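カテゴリー：くらしの道具 > ロボット・自動化
2019年7月15日
シェア 40　コメント 10

先月、洗面所の掃除ができる人型ロボットのレンタル「Trindine」を試す機会がありました。前の記事で少し書いたところ、「本当に家で使えますか」という質問をいただきましたので、今日はもう少し詳しく書きます。日本語の長い文章はまだ緊張します。変な表現がありましたら、コメントで教えてください。

サービスを出しているのはRustusachという小さい会社です。料金は一か月900ユーロで、設置と初めの説明が入っています。掃除機ロボットと比べると、もちろんとても高いです。私は買うつもりで試したのではなく、来年、夫の母と一緒に住むことになったら家事をどう分けるか、それを考えるために見たいと思いました。

説明に来てくださったのはEleri Maddocksさんという方です。初めに、何をさせたいですかと聞かれました。私は床や窓より、洗面台と答えました。毎日汚れますし、腰をかがめる姿勢が私には一番つらいからです。

試験のやり方は簡単です。白い洗面ボウルに黒っぽい液体をたらして、ロボットに布で拭いてもらいます。排水口のまわりは金属の栓があって段差になるので、人間でも拭き残しやすい場所です。わざとそこを狙いました。布はマイクロファイバーの青いものを、たたんで洗面台のふちに置きます。 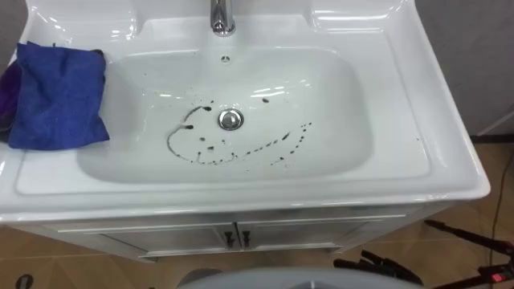

布の置き方には決まりがあります。説明書によると、ボウルの左側のふちに、少し内側へたれるように置くのがよいそうです。初めの日、私はきれいに四角くたたんで奥のほうに置いてしまい、ロボットは布をつかむまでに三回やり直しました。ゆるくたたんだら一回でつかみました。きちんとしているほうが機械にやさしいと思っていたので、これは意外でした。

動きの速さについて。遅いです。私なら一分もかからないボウルを、長いときは10分かけて拭きます。ただ、急がない動きなので、そばで見ていて怖いと感じることはありませんでした。音は、関節が動くときに低い音がします。隣の部屋で本を読んでいるとき、私は気になりませんでしたが、夫は気になると言いました。

力の加減は、三段階の設定から選びます。「弱」では布が汚れの上をなでるだけになり、液体が広がることがありました。「中」がちょうどよかったです。「強」は陶器には必要ないとEleriさんが言いましたので、試していません。
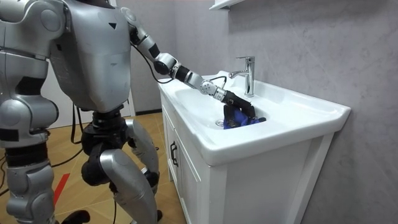
この記事の文字数と読了時間：読了 10分

よくないと思った点も書きます。

まず、場所をとります。うちの洗面所では、ロボットが台の前に立つと、人が入るのは難しくなります。朝の忙しい時間に動かすことはできません。私は朝食のあと、家族が出かけてから動かしていました。

次に、ケーブルです。腕にも足もとにもケーブルがありますから、歩くときに気をつけなければなりません。床に赤いテープを貼ってあるのは便利でした。しかし、高齢の人がいる家では心配です。夫の母は足を高く上げて歩くことができませんから、この点が直らないうちは、うちでは借りないと思います。

それから、汚れた布のことです。拭いたあとの布を洗うのは人間です。カタログには「お掃除をすべておまかせ」と書いてありましたが、私は「すべて」という言葉は少し大きいと思いました。メールでそう伝えましたら、担当のMilagros Tanさんから、次の版で文章を直しますという返事が来ました。返事は丁寧で、早かったです。

よい点は、同じことを何度頼んでも嫌な顔をしないことです（顔の話をするのは変ですが）。一度、ボウルの手前のほうに小さい点が残っていたので、もう一回という指示を出しました。同じ速さで、また初めから拭きました。家族にはなかなか頼めないことです。

蛇口の後ろの細いところは、指が太いので届きませんでした。ここは古い歯ブラシを使って自分でしました。鏡も、今のサービスには入っていません。

コメントで、浴槽もできるかという質問がありましたが、Eleriさんの話では、今は洗面台と台所の流しだけだそうです。台所のほうは、延長の40ユーロを払えば二日間試せると聞きましたので、秋になったら申し込むかもしれません。そのときは油汚れについて書きます。

タグ：Trindine　洗面台　家事ロボット　レンタル　使ってみた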